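Wanted: Households That Have Been Told Their Toddler Should Be Reading

Tarstead Early Years Study, call for participants

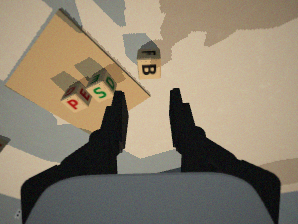
If you have a child between 2 and 4, somebody has probably tried to sell you a head start. Flash cards, letter apps, a box of phonics games that arrives every month until you remember to cancel it. The claims on these things are large. The evidence behind them, when we went looking, was mostly customer reviews and one survey of parents who had already paid.

We would like to do better than that, and we need families to help us.

What we are testing

The Etska program is a set of short daily letter activities for preschoolers. Its makers say children who follow it for 12 weeks know more letters and enjoy books more than children who don't. Maybe so. Children between 2 and 4 also learn a lot in 12 weeks when left alone with a cereal box and an older cousin. We want to know how much of the gain, if there is a gain, belongs to the program.

Half the families who join will be given the Etska activities. The other half will be given a stack of ordinary picture books and no instructions. A computer draws the groups. You can't choose, and please don't write to ask, as several people did during the pilot.

Who can take part

Your child should be at least 2 and not yet 5 when we start in August. You should speak English at home some of the time, though other languages are welcome and we'll ask which ones. We are hoping to enroll 400 families. Twins may both join, but they will be put in the same group.

We especially want to hear from parents who think this is all nonsense. Studies like this fill up with keen people who own a laminator, and then the results describe keen people who own a laminator. If you haven't read to your child since last week, you are exactly who we are missing.

We can't take families who have used Etska before, or children currently seeing a speech therapist. The second rule is not our favorite, but the comparison falls apart without it.

What you would do

There is one visit to our rooms in the Rashidi Building at the start and one at the end. Each takes an hour, with snacks. Your child will look at letters and pictures with a member of staff, and you'll fill out a form. If your child refuses to do any of it and lies on the floor, the visit still counts and you still get paid.

Between visits, you keep a short weekly log through Stutora, the website we use for scheduling and forms. It works on a phone. It is slow in the evenings, and we have complained. Paper logs are available if you ask.

What you get

A $60 gift card after each visit, plus parking or bus fare. Every family keeps whatever materials they were given. You won't get a score for your child. Single scores at this age jump around from one morning to the next, and we don't want anyone losing sleep over a number we wouldn't trust ourselves.

Who is paying for this

You should ask that of any study. Ours is paid for by a regional education grant. Etska's makers sold us the materials at the usual price. They have no say in the results and won't see them before you do. We will publish whatever we find, including nothing at all, which is my own guess.

Please don't sign up expecting an early reader. A list of 3,000 words your child "should" know by kindergarten has been going around local parent groups, and we have been asked whether the study will help with it. It won't, and we could not find out who wrote the list.

How to join

Fill out the interest form on the Stutora page under "Tarstead Early Years," or leave a message at the front desk of the Rashidi Building before 4 p.m. Give your child's age in months and the best time to call. We'll get back to you either way. You can drop out at any point without giving a reason, and you keep any payment you've already had.

Jingyi Shi
Study lead, Tarstead Early Years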